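The Vorkau Wrench Set, Five Months In

I bought this set in August, when my old wrenches finally went the way of all my old wrenches, into the gap between knowing where something is and being able to find it. Pankaj Joshi, who fixes mowers in Madport and has opinions, told me to spend more. I spent less. Reader, I have some notes.

The set is 16 combination wrenches, open at one end and boxed at the other, in a roll-up pouch the color of weak tea. The pouch is awful. The ties are too short to go around it once it's full, so it opens by itself in the truck, usually on the bridge. I gave it two weeks and then gave up on it.

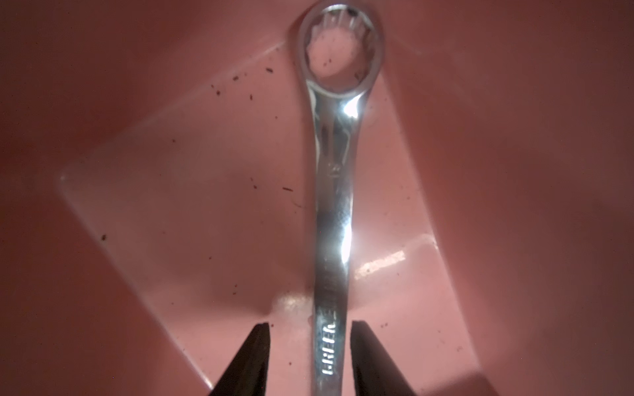
The box ends are the good part. They sit snugly on a nut, even one that somebody before you has chewed with pliers, and I've leaned on the bigger sizes hard enough to frighten myself. No slipping so far. The open ends are looser than I'd like. On brass fittings I'd go slow, or go borrow Pankaj's.

What I used them for

Mostly a garden gate, a bunk bed, and a Forach water pump that was put together by a man with a grudge. The pump is the fair test. It has a bolt tucked behind the housing where you get a sixth of a turn at a time, and the twelve-point ones are a real help there, as you can pick up the next bite without moving your elbow through a wall. It took me an afternoon. The manual says 18 minutes.

The bunk bed took longer, but that was the bed's fault. And mine, for building the ladder upside down.

Size markings

They're there. In good light, with your reading glasses, you can tell what you're holding. Under a sink you'll be guessing, and you'll guess the one next to it. Brian Wanyama, who borrowed the set for a weekend and brought it back in the wrong order, put dabs of nail polish on a few of them. I was annoyed and then I did the rest.

Storage

A hard toolbox with a lid that latches beats any roll. Mine came from Mwakalinga, the hardware place by the old ferry landing, and it has already outlived one set of hinges on the shed door. Get one longer than your longest wrench. I say this as someone who once didn't.

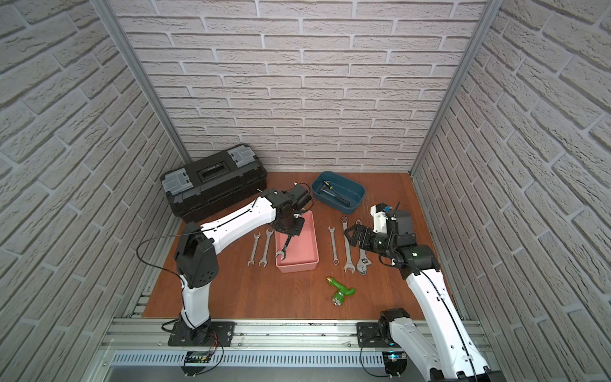
Would I buy it again?

Probably, at the price, and with a plan for the pouch (mine now holds tent pegs, badly). If you turn wrenches for a living, listen to Pankaj. If you own a gate and a bad pump, this will do.

Four stars out of five. The missing one is for the bridge.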